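Postbridge Makers' Hall: The Workrooms in Pictures

Photos and notes by Marlene Pacheco
Posted Monday, September 28, 2026

The hall on Dreson Street has four rooms open to members. This page covers the electronics room, with a short section on changes planned for October. Pictures of the print shop and the wood shop are on their own pages. Click a picture to see it larger.

The electronics room is on the second floor, past the MacDonald Room. It is open to all 179 members during regular hours. You do not need to book unless you are bringing a group. Projects can stay out on the tables until closing, but after that they go in the lockers.
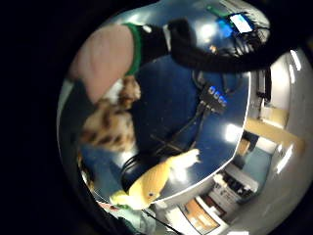

Navy-blue table in the electronics room, with a black box showing three blue lights and its cables across the top.

The tables were refinished last winter. Dark blue was the color most people asked for. It does show glare from the ceiling lights, and we have had a few complaints about that from people doing small work. Desk lamps can be signed out at the front.

Cables are the main housekeeping problem in this room. Please coil yours when you finish and put a tag on anything you leave in a locker. Untagged cables go in the gray bin by the door and are given away at the end of the month. Last month that came to 44 of them, mostly power leads.

Gloves and sleeves: wear what is comfortable, but take off loose scarves and jewelry before using the soldering stations. Close-fitting cuffs are fine.

Changes in October
The room will be closed for two days while Itent replaces the outlets along the back wall. The work costs $631 and comes out of the repair fund. The lockers will stay open during the closure. Use the side stairs.

A second shelf for shared tools is going up the same week. If you have borrowed the small crimping pliers, please bring them back before then.

More pages: Print Shop | Wood Shop | Textile Room | Hours and Fees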